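À Drudport, la cantine du passage refait sa salle (et garde ses tables à fleurs !)

Je vous en avais touché un mot en septembre, eh bien ça y est : la petite cantine du passage Brellton, à Drudport, a rouvert ses portes après 15 jours de travaux. J'y suis passée hier, un peu avant midi, avec l'idée de prendre deux notes et de repartir, et j'y suis restée jusqu'à 15 heures. On ne se refait pas.

Pour ceux qui ne connaissent pas le coin, le passage Brellton, c'est cette ruelle couverte derrière l'ancien garage Honda, celle où l'on se gare toujours de travers. La cantine y est installée depuis des années, entre le cordonnier et une boutique de laine qui n'ouvre que le matin. On y mange des nouilles, des raviolis, du riz sauté, on paie au comptoir et on débarrasse soi-même. Le quartier y tient beaucoup, et quand les volets sont restés baissés, j'ai reçu un paquet de messages inquiets (oui oui, je les ai tous lus, merci).

Rien de grave, en fait. L'évacuation du fond fuyait, il a fallu ouvrir le sol de la cuisine, et tant qu'à avoir les ouvriers sur place, l'équipe a décidé de s'attaquer aussi à la salle. Le gros changement, c'est le mur carrelé, bleu tirant sur le canard, avec des joints blancs. Sur le papier j'avais peur que ça fasse un peu piscine municipale, mais avec la lumière du passage c'est très doux, et ça réveille toute la pièce. L'ancien lambris, lui, est parti à la benne et je ne le pleurerai pas.

Les tables, en revanche, n'ont pas bougé. Vous savez, les claires, avec les grandes fleurs pâles imprimées dessus. Il a été question de les remplacer par du bois sombre, comme on en voit partout en ce moment, et plusieurs habitués ont protesté si fort que l'idée a été abandonnée. Je fais partie des râleurs, je l'avoue. Elles ont leurs petites marques, leurs petites taches, elles ont vu passer bien des bols de soupe, et c'est très bien comme ça. La salle compte désormais 60 places, avec une rangée de plus le long de la vitrine, pratique quand on déjeune seul avec son journal.

Autre nouveauté, la vaisselle ! Fini les assiettes dépareillées (j'aimais bien celle avec le coq, tant pis). Les nouvelles sont rondes, blanches, bordées d'un bleu-vert foncé avec un fin filet rouge à l'intérieur. Au milieu, de gros caractères chinois rouges tracés comme au pinceau, et puis cette petite phrase en anglais, « Just To Eat Eat », qui m'a fait sourire pendant tout le repas. Tout autour courent des pastilles rouges et bleu-vert, avec un caractère blanc dans chacune. Mon voisin de table voulait absolument savoir où en acheter. Réponse du comptoir : elles ne sont pas à vendre, et merci de ne pas partir avec.

Côté carte, on retrouve les classiques, plus quatre plats qui tourneront selon la saison. Hier, c'était une aubergine braisée à l'ail, servie très chaude, avec un riz nature. J'ai trouvé ça excellent, un peu salé peut-être. Les raviolis sont toujours pliés sur place le matin, et toujours épuisés avant 14 heures, alors ne traînez pas. Le petit supplément pour les plats à emporter disparaît si l'on vient avec sa propre boîte, ce que j'oublie à chaque fois.

Un mot pratique pour ceux qui viennent de Prukidden : le bus 63 s'arrête de nouveau juste devant l'entrée du passage, la déviation est levée. Comptez 15 minutes de trajet, un peu plus à l'heure de la sortie des écoles. La cantine sert le midi et le soir, mais elle ne prend toujours pas de réservation, même pour les grandes tablées. J'ai demandé si cela allait changer, on m'a répondu par un grand rire.

Reste la terrasse, dont on parle depuis des mois. L'autorisation n'est pas encore arrivée et les chaises attendent dans la réserve, empilées jusqu'au plafond. Dès que j'ai du nouveau, je vous le raconte ici, et en attendant j'y retourne demain pour les raviolis, à midi pile cette fois.
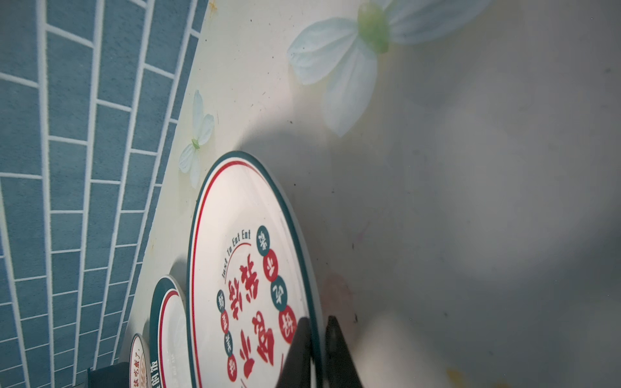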